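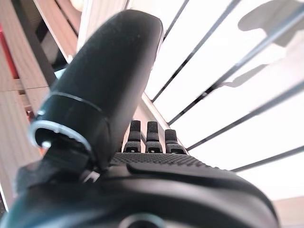

About Cronin Sendgate

Cronin Sendgate provides packing, storage and unpacking services to households, schools and small museums. The company was formed when Cronin Removals joined with the Sendgate storage business in Burken, and it continues to trade from the original Sendgate building. A second site, at Clister, opened in March and is used mainly for school and library work.

What we do

Most of our customers come to us at the point of moving house. Our packing teams wrap, box and label the contents of each room, starting with the rooms used least, and leave the kitchen until the final day. Every box carries the name of the room it came from and the name of the room it is going to, together with a short list of what is inside. The same list is held at our office, so that a customer who needs a passport or a school report in the middle of a move can be told which box to open.

We also accept work that does not involve a move. Customers ask us to clear and reorder lofts, to pack a single room before building work, or to prepare the belongings of a relative for sharing among the family. This last kind of work is always led by a senior member of staff, and no item is disposed of without written agreement.

Storage

The Burken building contains 435 storage rooms on two floors. Rooms are let by the month, with a minimum stay of one month, and may be visited during office hours by appointment. Furniture is stored upright where its construction allows it, and mattresses are never placed beneath other goods. Pianos and long-case clocks are accepted at Burken only.

Clister is smaller and is arranged with shelving for books and archive boxes. Its loading bay is level with the road, and visitors arriving by car should use the rear entrance on the north side.

Our staff

The company is led by Ohemaa Owusu, Managing Director, who previously managed the Sendgate business. Dirk Diekmann, Head of Packing and Training, is responsible for the standard of work at both sites. New packers complete a course of 7 weeks, which covers glass and china, framed pictures, books, clothing and safe lifting. They then work alongside an experienced colleague until Mr Diekmann has approved their work in a customer's home.

Materials

Boxes are supplied in four sizes and are collected after unpacking. Those in good condition are used again. Customers who prefer to pack for themselves may buy boxes, paper and tape from the Burken office, and a printed guide to packing a kitchen is supplied free of charge with any order.

Enquiries

A written estimate follows a home visit, for which there is no charge. Estimates remain valid for three months. Complaints should be addressed to the Managing Director and will receive a reply in writing.

Page last reviewed: October 7, 2024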